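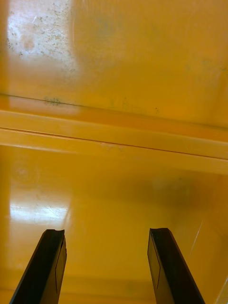 The **Clavska arm** is a bench-mounted robotic arm designed by Florian Pichler and built in the Manninen shared workshop in Urkbridge. It was made to pick small parts out of open bins and set them down on a tray. The design uses a parallel two-finger gripper with a camera at the wrist. Drawings and control code are kept in the workshop's public archive under the same name.

## Background

Pichler began the project as a replacement for an older pick-and-place machine, the Vullondale, which moved on two straight rails and could reach only the open center of a bin. Parts that had settled near a wall had to be moved by hand. The Clavska arm was laid out so that the gripper could tilt as it entered a container. Work started in April, and the first version was assembled on a plywood base before the joints were rebuilt with larger bearings.

## Construction

The arm has 4 driven joints, not counting the gripper. The two lower joints use geared stepper motors with toothed belts, and the upper two are driven directly by hobby servos. Maximum reach is 700 mm, measured from the center of the base to the fingertips.

### Gripper

The fingers are flat black plates, wider toward the base than at the tip. Each tip is cut nearly square. On the left finger, the end has a shallow concave notch. The pair closes on a single screw with opposing threads, so both fingers travel the same distance. Finger opening at full width is 71 mm.

The plates are held by two screws each and can be changed without removing the wrist. Earlier fingers had rubber pads, which peeled at the edges and were dropped from the design.

### Camera

The wrist camera is fixed behind the gripper and looks forward between the fingers. Its position relative to the fingers does not change as the arm moves — calibration is needed only after the mount has been loosened.

## Control

The controller runs on a small single-board computer. Motion is planned in joint space, with a speed limit applied when the fingertips are below the rim of a bin. Bin walls are stored as flat surfaces, and ledges or molded ribs are entered by hand as separate boxes.

Glossy plastic is a known source of error. Reflections from overhead lamps can appear to the camera as pale objects on the floor or wall of a container, and dust or scratches within a bright patch make the effect worse. The software compares two views taken from different wrist positions and discards any bright region that shifts with the camera.

## Testing

Pichler's build log records 2,777 pick attempts with the second version of the gripper. Most failed picks involved thin washers lying flat on the bin floor. A suction attachment for these parts was drawn but has not been built.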